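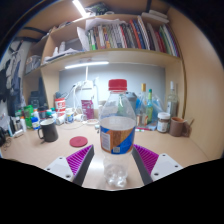 Inicio | Datos | Documentación | Descargas | Contacto

# Objetos de escritorio Skamico

Ficha de datos. Versión del 27/05/2021. Mantiene: Audrey-Anne Zacharias.

## Contenido

Colección de imágenes de cosas pequeñas que se acumulan en una mesa de trabajo: botellas de agua, tazas, posavasos, botes, vasitos, tapas sueltas, sobres y lámparas. Son 864 imágenes repartidas en 43 mesas. Cada mesa tiene su carpeta y un fichero `objetos.csv` con los nombres.

## Criterios

- Las mesas se dejan como están. No se ordena ni se limpia antes.
- Una botella de plástico transparente se anota como `botella_agua` aunque le quede poca agua. El color del tapón va en la columna `tapon`.
- Taza y vaso son clases distintas: la taza lleva asa.
- El posavasos se anota aparte, tenga o no algo encima.
- Los envases que no se identifican con seguridad van como `envase_otro`. Preferimos esa clase a un nombre adivinado.
- Las tapas separadas de su envase se anotan como `tapa`.
- Los cables de lámpara no se anotan.

## Estructura

```
skamico/
 mesas/
 mesa_01/
 imagenes/
 objetos.csv
 clases.txt
 LEEME.md
```

Columnas de `objetos.csv`: `imagen`, `clase`, `color`, `tapon`, `etiqueta`, `notas`. La columna `etiqueta` solo admite `si`, `no` y `parcial`. No se transcribe el texto impreso de los envases.

## Problemas conocidos

En las mesas con muchos envases juntos, los del fondo quedan tapados y a veces falta su fila. El nivel del agua no se recoge; se probó en noviembre y los anotadores no coincidían. Los sobres de pie se confundieron con cajas en la primera revisión. Se han corregido hasta 300 filas, pero puede quedar alguna.

## Uso

Sirve para inventarios, búsqueda de objetos y pruebas de clasificación. No es adecuado para leer etiquetas ni para calcular volúmenes.

Los errores se comunican indicando carpeta, imagen y fila.

## Relacionados

- Vidport: estanterías y baldas
- Natetbridge: cajones de cocina
- Desjardins: 500 tazas
- Skamico: lista de clases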